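Teaching by hand vs teaching by remote – is either worth it?
Home Automation forum > Robot arms

ribbleback
Been driving our two arms by remote for a while now, trying to show them how to handle a striped T-shirt. Curnanon's write-up says 38 demos will do. I don't believe it. Cloth never sits the same way twice.

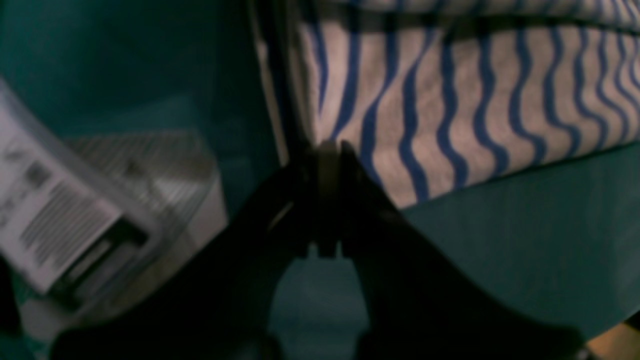 So what is it meant to learn from me? My own hesitations, mostly. Half the time I'm guessing at depth from the wrist view.

oldvalve
Disagree. The hesitations are useful. Sorkthorpe recorded 3,455 and left all the dithering in. Getting one finger either side of a folded edge is the hard bit, and you want plenty of that.

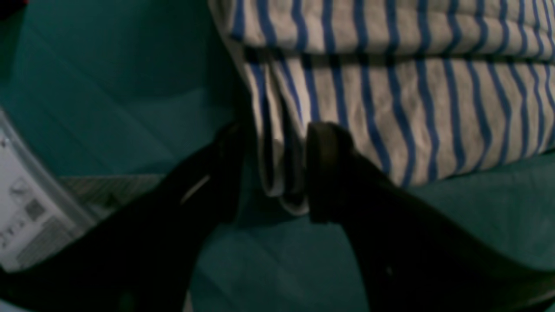

Moving the arms by hand is no better – your own arms get in the view and you can't feel the grip anyway.

ribbleback
3,455 of one shirt? Then it knows one shirt. Try it with a jumper.

tinpot34
With oldvalve on remote, with you on the numbers. I'd also clear the table. Mug, tape, keys, glue, all of it ends up in the training.

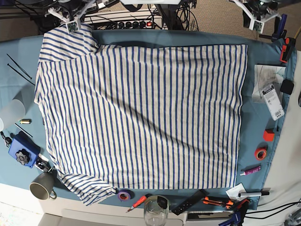

Reply 5

oldvalve
Leave the clutter. Real tables have mugs on them. I'd still like to see Curnanon's failures, though.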